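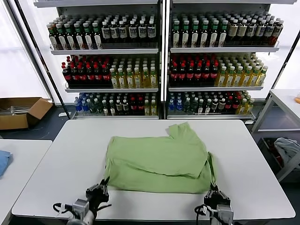
A light green T-shirt, partly folded, on a white table.

"The whitefly was already in the house before the first truss had set"

Growers who switched to banker plants for whitefly control have spent two seasons working out how to manage them. One of them is the head grower at Muñoz, a family nursery with 44 bays of peppers and aubergines under glass, who agreed to talk about what went well and what she would change.

The nursery used to order predatory bugs in March and release them once whitefly appeared on the sticky traps. "We were always behind," she says. "You see a few adults on the Monday, you put the order in, and by the time the box arrives you've got scale on the lower leaves."

Two years ago she began raising the predators on site, on mullein plants set at the row ends before the crop went in. The plants came from Cladico, a propagator she has bought from for years. The first batch was late and rather small. "They looked poor and I nearly sent them back. They grew on all right in the end, but we lost a good two weeks."

She now asks for 23 plants per bay and feeds them by hand with moth eggs until there is something in the crop for the predators to eat. This is the part she finds hardest to get staff to do properly. "People sprinkle the eggs where they can reach. The bugs are on the top growth, under the leaf. If you put the food on the path side only, half of it ends up on the floor."

The cost was a worry at first. The eggs are dear, and the mulleins take up space at the row ends where the trolleys turn. Against that, she has not used a full spray on the aubergines since last April. The peppers had one spot treatment with a soap product, for aphids – a separate problem, and one the mulleins do nothing for.

Records are kept in Metier, the same software the nursery uses for labour and picking. Each trap has a number and is read weekly. She would like something quicker. "I've got 1000 lines in there and I mostly look at the last two. The map is what I use. If one corner goes yellow, I walk over there."

A trial of Broloreck, a slow-release sachet hung in the crop for thrips, is running in the north house alongside the banker plants. She won't give a view on it yet. The sachets dried out near the heating pipes, so they have been moved higher up the stem, and she wants a full summer's readings from that position.

Asked what she would tell another grower starting out, she goes back to dates. "Order the plants in autumn. Have them in the house before the crop, and check them with a lens when they come in. We had spider mite on one tray and didn't spot it until it had moved on to the peppers."

Next season's mulleins are already on order, with delivery split over two lorries.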